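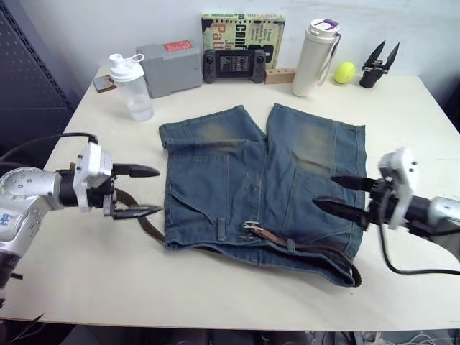 Station 2, denim shorts with belt, both arms over the table.

Folding station walk-around, with my comments
Checked by: Dimas Majimbun
Date: 18 October 2019
Site: Waltadwood, back workshop
Job: lay out, fold and stack casual clothes

I go through this list before anyone gets to press start, and I type the comments as I walk, so excuse the rambling. Marks are OK, FIX or WATCH.

1. Emergency stop reachable from both sides of the table: OK
Pressed both, both cut the power. The left one has a nice clunk to it, and I wish the right one did too!

2. Tabletop clear in the working area: OK
The middle is fine, just the shorts. The back row is another story (see 3).

3. Loose items along the back edge: FIX
Two drink bottles, a game console, a spiral book, a tennis ball and more. I know, I know, it's a handy shelf. But a sleeve or a pant leg swung toward the wall will take a bottle with it, and the shaker has liquid in it. Please move the bottles first. Then the ball, which rolls.

4. Spare gripper stored safely: FIX
It's standing on its end in that same back row with the fingers pointing up and open. Lay it in the Trakitz drawer, fingers covered. I've leaned over that table enough times to care about this one.

5. Finger tips, all four on the arms: WATCH
They're pointed, and I'd like something blunter for clothes. Siregar has the rounded ones on order, part 415.

6. Cables at the wrists: WATCH
Both loop out a fair way. The right one comes down onto the table and arcs toward the edge, so run the slow sweep and watch that a waistband can't hook it.

7. Cables on the floor: FIX
White and gray ones in a tangle under the front of the table. Tie them up. I wrote this in May as well.

8. Garment suitable for the program: WATCH
OK, the belt. Tandel's folding routine has 2,701 logged runs behind it and they're nearly all T-shirts and towels. Shorts I can live with. Shorts with a leather belt still threaded through and a metal buckle on the front, I'm less sure! The loose end trails off to the left, right under the left gripper, and the tip is curled up on the other side. Either pull the belt out by hand first, or run at quarter speed with somebody on the stop.

9. Pockets emptied: not checked yet
Pat them before the run, please.

So can it do laundry yet? People ask me every week. Towels, yes, I'd leave it to get on with those while I'm in the room. My last batch of 46 mixed pieces needed my hands on 11 of them, mostly anything with a zipper or a strap. My teenager is slower to start but handles belts.

Result: no start until 3, 4 and 7 are done. Call me and I'll come back and sign.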